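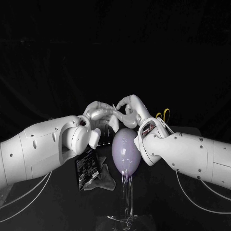 Work surface with the balloon and the scissors out

Section 4. Packing the party favor pouches

Okay, the fun part! I'm assuming you've read Section 3 and have your Clostia pouches sorted by size. If you bought the 60 pack, only open what you need today (mine slid all over the floor).

1. Lay something dark on the table. White tissue and small white scraps show up right away on it, and a pale balloon is easy to find again.

2. Put out one balloon, one printed packet and one cloth. I keep the balloon near me and the packet off to the side, but suit yourself.

3. Pick up the small white cloth with your fingertips and hold it by both sides. Pull gently - it's thin stuff and I've torn plenty.
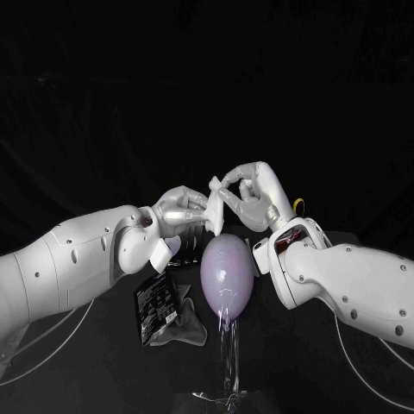 4. Hold the printed bag up by its top edge and let it hang. Check that the label strip is readable before you go near it with anything sharp.

Caution: keep points and blades away from the balloon. I pop one every June, and Tamara Vlad jumps every time.
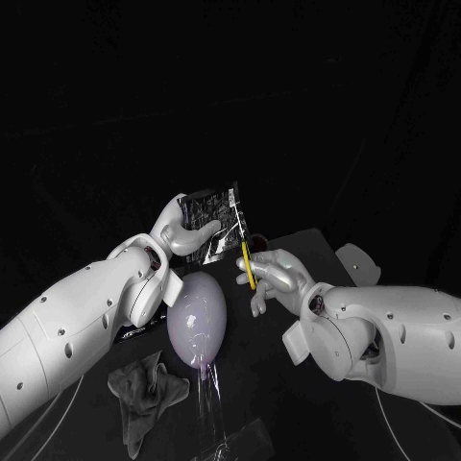
Cut straight across and go slow, leaving about 4 inches of bag below the cut. Too short and the cloth won't tuck in - then you're starting over with a new one.

Note: the balloon goes in last, flat, with no air in it.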